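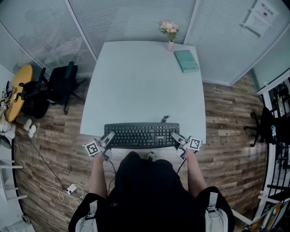

kuro_denso
OEMで頼むなら、最低ロットは先に書面で確認したほうがいいです。うちは防水コネクタの件でNatariに見積もりを出したら、サイトに900個からとあるのに、返ってきた条件は3000個からでした。

スレ主
返信どうも。ヒューズボックスの件で書いた者です。必要なのは1693個で、半端なのは既存車両の交換分だからです。SkivbridgeとKershawにも問い合わせ中。

hanten_relay
Skivbridgeは端数でも受けますよ。ただし端子は別売りで、圧着工具の指定もあります。単価だけ見て決めると後で足が出ます。

スレ主
端子別は見落としてました。見積書を見直したら確かに「ハウジングのみ」とあります。

kuro_denso
端子は国内で買えばいいのでは。同じ形状ならどこのでも入ります。

hanten_relay
それは賛成できません。ランスの高さが違うと、入っても抜けます。前に別メーカーの端子を混ぜて、引張試験で3本抜けました。ハウジングと端子は同じところで揃えるべきです。

kuro_denso
250型の平形なら経験上問題なかったですけどね。小さい端子だと話は別かもしれません。

mizu_8pin
横から失礼。Kershawは図面を送ると金型代の有無まで返してくれます。返事は遅いです。うちは10月に出して、届いたのは翌月でした。

スレ主
納期が年内なので、それだと厳しいです。サンプルは有償でしたか。

mizu_8pin
サンプル自体は無償、送料はこちら持ち。色の指定は量産からと言われました。

hanten_relay
サンプルをもらうなら、難燃グレードの証明書も一緒に頼んでください。後から請求すると別の部署に回されて時間がかかります。

kuro_denso
商社経由という手もあります。Grirkerarなら在庫品の小分けをしています。単価は上がりますが、検品込みです。

hanten_relay
あそこの検品は外観だけだったはず。導通は自分で見ることになります。

スレ主
まずSkivbridgeに端子込みで再見積もりを頼み、Grirkerarには在庫だけ聞いてみます。端子の混用はやめておきます。

kuro_denso
了解。端子込みの単価が出たら書いてもらえると助かります。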